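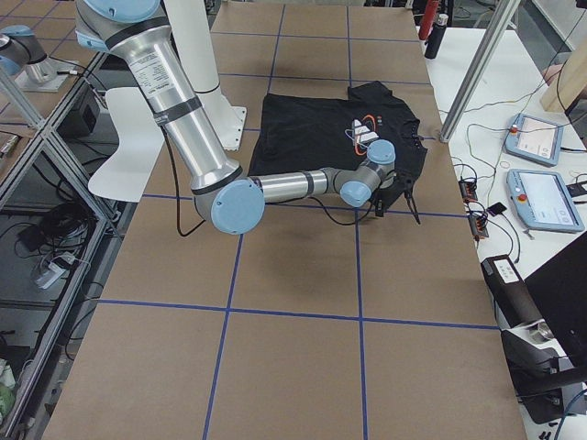 A garment on a worktable covered in brown paper, with blue tape marking out large squares.

The shop is at the bottom of the hill in Clunden, between a chemist and a place that sells fishing tackle. It takes in clothes for repair and alteration and does very little else. The woman who runs it asked for her name to be left out. "People round here know who I am, and the rest can ring the shop," she says.

She trained as a machinist at Hanrahan, the workwear factory in Treltham, starting straight from school. She was put on pockets. For the first two years she sewed back pockets on to overalls, and then she was moved to waistbands, which paid a little better.

"You learned one thing and you learned it very fast. I couldn't have made you a whole pair of trousers. I didn't know how the legs went together, I'd never seen it done. They came to me with the legs on."

The mending came later. The factory had a room at the back where faulty pieces were sent, and when one of the women there went on maternity leave she was asked to cover. She stayed in that room for nine years.

"That was where I learned how clothes work. You get a jacket with the lining in wrong and you have to take it apart to see what happened. Once you've unpicked enough of them, you can look at something from the outside and know what's in it."

When Hanrahan closed she bought two of the machines at the sale, one of which she still uses. It's a plain straight stitcher and it stands by the window. The overlocker is newer, an Istuditz, and she is less fond of it. It has had the same part replaced twice, and she keeps a third in the drawer.

I ask what comes through the door most often. Zips, she says, before I have finished the question. Coats with broken zips in January, when everybody has been wearing the same coat for months, and dresses with broken zips in the summer. After that it is trouser hems, then jeans that have gone at the inside of the thigh.

"A zip costs me next to nothing. What you're paying for is getting the old one out. In a good coat the zip goes in between two layers and then there's a storm flap over the top, and it's all been stitched through together. Taking that out without marking the cloth is an hour, easily. Putting the new one in is twenty minutes."

Some people are put off by this. She quotes before she starts and writes the price on the ticket, and she says perhaps one customer in six takes the thing home again. She doesn't argue with them. She does tell people when a repair isn't worth doing, and that is mostly down to the fabric.

"If it's gone thin all over, a patch will hold and then the bit next to the patch will go. You hold it up to the light. If I can see my fingers through it I'll say so. They can still have it done if they want, but I've said it."

Jeans with a lot of stretch in them are the worst for this. The elastic breaks down before the cotton does, and the cloth goes wavy and won't lie flat. She can darn it on the machine, running back and forth over a piece of thin backing, but the mended part has no give and the rest has too much.

Wool is the opposite. She gets a jumper off a hook beside the door to show me, a brown one with both elbows redone. The left elbow was mended by someone else, a long time ago, in a yarn slightly redder than the rest. She has done the right in the closest match she could find, and it is only visible when the sleeve is bent.

"I'd left the old one alone. It's a good darn, there's nothing wrong with it. Why would I take it out?"

I ask about the fashion for mending that is meant to be seen, with bright thread and patches in a different colour. She does it if asked. A few younger customers have brought in pictures of what they want, and she has found that it takes her longer than the other kind, as every stitch has to be even. She charges the same rate for both, by time.

The business was closed for part of last year and she wasn't sure it would pick up again. When we spoke in July 2021 the rail behind her was full, and there was a second rail in the passage. A lot of it was waists. People had got clothes out of the wardrobe that they hadn't worn for over a year and wanted them let out, and a smaller number wanted them taken in.

"Men's suits you can nearly always let out. There's cloth left in the back seam for it. Women's, hardly ever, they're cut right to the edge. I've had to say that to a lot of women and it isn't fair, but I can't sew what isn't there."

Wedding dresses she has mostly given up. She did them for years and the money was good, but each one means three fittings and somewhere clean to hang it, and the shop is small. She will still take up a bridesmaid's hem. The last full dress she altered had 451 covered buttons and beads to come off and go back on, and she knows the number from having to put them in a tin and check.

Does she have someone to take over? She has a girl on two afternoons a week, who is doing a course at the college in Treltham and is good on the machine but slow by hand. Whether she will want the shop is another matter. The rent is 740 a month, and the roof at the back needs seeing to before the winter.

"I won't ask her yet. She's nineteen. I wouldn't have wanted somebody asking me at nineteen."

Before I go I ask what people could do for themselves at home, and she thinks about it while she threads a needle. Do up zips before washing, she says. Sew a button on when it first comes loose and is still on the coat. Wash jeans less, and inside out, and keep them out of the tumble dryer.

"And empty your pockets. I find all sorts. I had a set of car keys down in a lining for three weeks, and he'd paid for new ones by then."

The shop is open from nine until four and closes for lunch. Repairs usually take ten days, longer in the autumn.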